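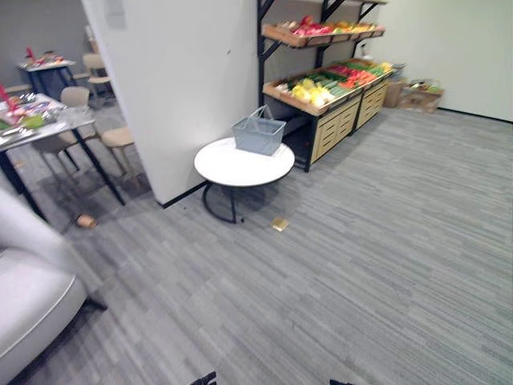 Mechthild Gisler wrote back that she doesn't believe the low end of the Lason decays at all, and that anything under the 125 band should come out of the table until the slope is fitted over a range we can defend. She also wants the raw sweeps, unfiltered. Fair on both counts. Copied to the shared folder before lunch.

August, Lason room, reverberation, continued

State of things at the start. Walls plain white and gray, gray striped carpet on the floor, white partition standing in the room so that it couples to the space behind. Door shut for all runs. Ventilation off at the panel, confirmed by ear and by the noise floor dropping in the lowest bands.

Source: the Fankhauser box, on its stand, facing the corner. Receiver: Ketier capsule, same preamp gain as before, calibrator tone recorded before and after. The two tones agree to within the resolution of the display. Analysis in Wikudlow, using the old version, as the new one changes the filter order without saying so in the log.

Sweep length was raised to 10 seconds. The shorter one was fine above 1000 Hz and poor at 100 Hz, where the tail ran into the noise before it had fallen far enough for a T20 fit. With the longer sweep the 100 Hz band gains enough range for a T20 at most positions. Not enough for T30 anywhere. Did not try averaging more short sweeps instead. It should come to the same thing on paper but would have been more exposed to people walking past in the corridor.

Observations by band.

At 1000 Hz the decay is a straight line on the log plot down to the knee, and the T20 and T30 fits lie on top of each other. Carpet does most of the work there. Position makes little difference. I would publish this band as it stands.

At 100 Hz the decay is double sloped. It drops fast at first, then bends and carries on at a much shallower rate. Early decay time is well below T20 as a result, and the T20 number depends on where the fit is allowed to start. Moving the start point down a few decibels lengthens the result noticeably. So the number in the earlier table reflects a choice of fitting window more than it does the room. Gisler is right about that one.

Two explanations on the table.

(a) Coupled volumes. Sound goes behind the partition, decays more slowly there and leaks back. This would give a bend in several bands, including the middle ones. It is absent at 1000 Hz, but the carpet continues through the opening, so both sides could simply be short up there and the bend could be hidden.

(b) Modes. Too few of them inside the 100 Hz band, with different damping, so one weakly damped mode is left ringing after the rest have gone. This would give a bend that changes with receiver position and vanishes near a node.

Checked (b) by moving the microphone along a line away from the partition at fixed height. The bend is strong at the wall end, weaker further out, and at one position nearly absent. The level of the late tail follows the same pattern. That favors (b). It does not rule out (a), since a coupled space can feed a mode as easily as anything else.

Then a narrower look. Ran the decay through a waterfall plot with the window lengthened. One ridge outlasts its neighbors and sits slightly below the band center. Its frequency is stable between runs. Have not yet worked out which axial mode it belongs to, because the long dimension in the drawing disagrees with the tape and I don't trust either of them.

Error on my side, for the record: the first set was taken with the preamp high-pass switched in. It shows up as a clean roll-off at the bottom and does little to the decay slopes, but it spoils the level comparison between positions. That set is marked VOID in the folder. Don't delete it, the 1000 Hz data in it is still usable as a repeatability check.

Temperature and humidity noted at the start only. Should be at the end as well. Makes no difference at these frequencies, though it will for the top two octaves if someone wants air absorption taken out.

Filter ringing: reran the 100 Hz band with time-reversed filtering. The early part changes, the late slope does not. The bend is therefore in the data and was not put there by the filter. For the report, use the time-reversed values for early decay time throughout and say so in the caption.

To do

Remeasure the long dimension, laser, both sides of the partition.
Repeat the line of positions with the source in the opposite corner. Under (b) the ridge should stay put in frequency and change in level.
One run with the microphone behind the partition. If the late slope there matches the shallow part seen in front, (a) comes back into play.
Table for Gisler: drop everything under 125, give 4 source and receiver pairs per band, add the fitting range as its own column.
Ask whether Wikudlow can export the fit start point. At present I read it off the screen.

Gain left as set. Please don't touch the preamp until the opposite corner is done — the calibrator is due back at the main lab after that.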